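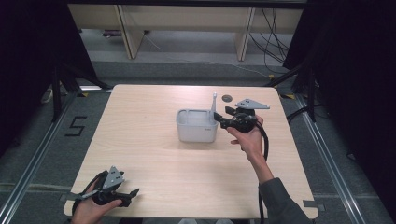 *Posted by Periklis Petridis in Data collection, June. Comments are open.*

I have been collecting demonstrations with a pair of hand-held grippers for long enough to have opinions, and the last batch gave me enough trouble to write some of them down. The task is called "disc on rod" in our notes. There is a white caddy with a thin white rod standing at one rear corner, and a small dark disc on the table beside it. The disc has to finish balanced against the rod, inside the caddy, without the caddy moving more than a finger's width. It sounds trivial until you try it with two jaws and no fingertips.

The batch size is 256 episodes. I split it with Gwawr Skyrme, who prefers mornings, and we each worked in blocks with a break whenever the forearm started to complain. The grippers are not heavy, but you hold them from underneath with the wrist slightly cocked, and after a while the motion gets lazy in a way that shows up in the trajectories before you feel it.

## Start poses

Our first attempt at this task, back when Nia Yorath was running the sessions, used a fixed start. Caddy in the same place, disc in the same place, both grippers parked at the front of the table. The resulting policy was very good at that one arrangement. Shift the caddy by the width of a jaw and it would close confidently on air.

For this batch the caddy position comes from a list. Kazimír Holub wrote a small script that reads out the next placement and rotation, and the operator sets the table accordingly before pressing the pedal. The disc goes in one of 3 zones relative to the rod: left, right or behind. The right-hand zone is the easiest for a right-handed operator and the one people drift toward if you let them choose, so we don't let them choose.

The table corners are taped. If the table gets bumped I want to see it in the video afterwards without having to compare joint logs, and a strip of tape at a known spot is cheaper than any calibration target I have bought. The floor markings serve a similar purpose for the stations. Station 5 is the one I use most, largely out of habit.

## What the left gripper is for

A recurring argument. Most people do this task with the right hand and leave the left one idling low at the front edge of the table. You can finish that way perhaps nine times out of ten. The tenth time the caddy slides, and the operator reacts by bringing the left gripper across in a hurry, which produces a fast, ugly, poorly aligned motion that the model is then asked to imitate.

I asked for two kinds of episode in the protocol:

- **Single-arm.** Left gripper stays out of the way for the whole episode. If the caddy slides, the episode is marked failed and kept.
- **Braced.** Left gripper comes in first, holds the near wall of the caddy, and stays until the right one has released.

The label is entered before the episode starts. Rogelio Baluyot objected that this makes the data less natural, and he is right, but natural data in this case means a mixture of two strategies with an undefined switch between them. A policy trained on the old mixture would start to bring the left arm across, stop halfway and hover. We measured nothing formal there. It was plain enough from watching it.

## Cables

Each gripper has a black cable coming off the back. The right one wants to run down the outside of the arm and over the front of the table. Leave it there. I spent an afternoon routing it over the shoulder with hook-and-loop straps, and the added tension pulled the wrist outward by a small, consistent amount in every episode. I discarded that afternoon's work.

The other cable problem is snagging on the table edge. When it catches, you get a pause of a fraction of a second and then a jump as it frees. The pose filter smooths the jump but keeps the pause, so the model learns to hesitate near the front edge for no reason it could state. My check is simple: before each block, sweep both grippers through the full reach of the table and feel for drag.

Long sleeves are fine as long as they are close-fitting. Loose cuffs get into the jaws.

## Rejects

I keep failures. What I throw out is anything where the record doesn't match the task, and there were 4 grounds for that in this batch:

1. Tracking dropout on either gripper while the jaws were closed.
2. Wrong label, confirmed by the video.
3. Operator corrected the caddy with a bare hand or elbow.
4. Disc started in the wrong zone.

The last one was by far the most common, and it was mostly me. Black disc, pale table, you would think it would be hard to misplace. The trouble is that the zones are defined from the rod and I kept defining them from the middle of the caddy. Kazimír has since changed the prompt so that it says "from the rod" every time, in capitals, which I resented for one block and have been grateful for ever since.

## Pace

The rate matters more than I expected. Gwawr is slow and even. I am quicker, with small corrections at the end of the reach. Trained separately on our halves, at equal episode counts, the model from her half grasped the disc more cleanly and mine was better at recovering after a missed close. Trained on everything, it had some of both, with a tendency to speed up partway through the approach as if it had changed its mind about whose data it liked.

I tried normalizing the episodes in time and did not care for the outcome. Contact does not scale. A jaw closing on a thin disc at double speed behaves differently from one closing at normal speed, and stretching the timestamps only hides that. For the next batch we will both work to a metronome in one ear, set slow, and I will practise until the corrections at the end are smaller.

## Next

Serkorow, our storage box, is close to full, so the raw video for the older tasks moves to Daltis on Saturday. If you have scripts pointing at the old paths, change them before then. Index files stay where they are.

After that I want to repeat the task with the rod at the front corner of the caddy, keeping the rest of the protocol the same. My guess is that the braced episodes carry over and the single-arm ones do not — the rod will sit between the operator and the grasp, and everyone's approach angle will have to change. Rogelio has bet me a coffee on the opposite.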